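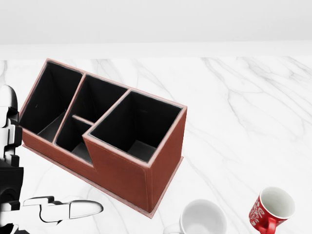

Kapitel 16 · Störungen und Sicherheit

Wenn der Daumen an der Tasse hängen bleibt

Diesen Fehler habe ich in der Simulation öfter produziert, als mir lieb ist. Der Arm soll zum Organizer, der Daumen steht noch waagerecht ab und räumt unterwegs die Tasse ab. Die Zitwood-Steuerung meldet dann Fehler 90 und friert alle Achsen ein. Am Bildschirm ist das bloß lästig, an der echten Anlage tut es weh – also bitte erst hier sauber bekommen!

So gehe ich vor:

1. Simulation anhalten, aber nicht zurücksetzen. Beim Zurücksetzen ist das Kontaktprotokoll weg (frag nicht, wie oft mir das passiert ist).

2. Im Warkellow-Viewer das Kontaktprotokoll öffnen und die letzten 4.000 Einträge laden. Der erste Eintrag mit »thumb« ist der, den du suchst.

3. Beide Hände in die Ausgangspose fahren und den Abstand der Daumen zu den Tassen kontrollieren. Dreh die Ansicht dabei ruhig ein bisschen, von vorne täuscht man sich leicht.

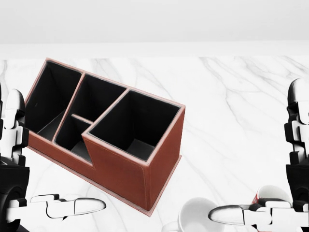 Abb. 3: Rechte Daumenspitze vor der weißen Tasse, dahinter der zweite Becher

Überlappen sich Daumen und Tasse in der Ansicht, muss noch gar nichts passiert sein. Verlass dich auf den Abstandswert im Viewer und nicht auf dein Auge.

VORSICHT: Die Kollisionsprüfung niemals abschalten, um Fehler 90 loszuwerden. Das Programm läuft dann zwar durch, aber du nimmst den Fehler mit an die Anlage.

4. Endeffektor-Profil je Seite prüfen. Ist rechts ein Parallelgreifer montiert und noch das Handprofil geladen, rechnet die Steuerung mit einem Daumen, den es dort nicht gibt. Bei mir war genau das die Ursache – einen halben Abend habe ich gesucht!

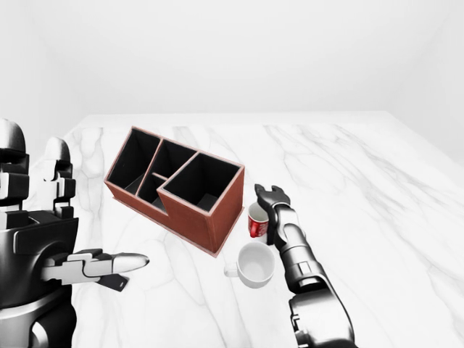
5. Passendes Profil laden, Kollisionskörper neu berechnen lassen und die Bewegung im Einzelschritt abfahren. Den Finger dabei auf der Stopptaste lassen.

Hinweis: Kommt der Fehler danach wieder, die Tassenpositionen in der Szenendatei mit dem Viewer vergleichen.

Zuletzt aktualisiert: 19. März 2023

Diese Website verwendet Cookies. Mehr erfahren | Einverstanden

Kontakt · Impressum · © Zitwood · Nach oben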